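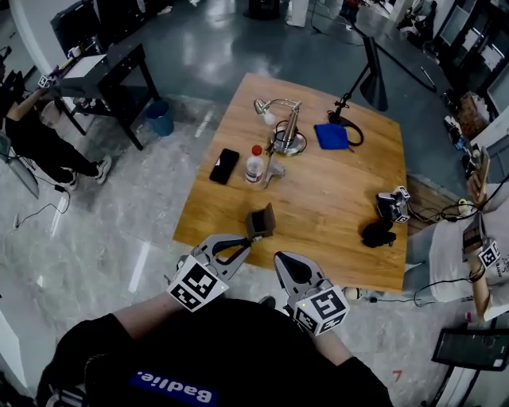
Ashley Catterall
September, 7.40 am

Clearing the square table this morning. It collects everything that comes into the flat and I want it back for meals.

Two lamps on one table is one too many. The silver jointed one stays. The tall black one is going in the corner by the sofa.

Small cardboard box is for cables and chargers. When it's full I stop keeping cables.

Blue cloth goes back under the sink. Water bottle to the kitchen, phone to the shelf in the hall.

Annick asked where the table came from. Second-hand, from a man in Trirnancombe, 27 pounds. I oiled it twice and the grain came up well.

Lucie wants the black lamp if I change my mind. I'll measure the corner first.

Next job is the drawer underneath the telly.

Contact | © Ashley Catterall | Back to top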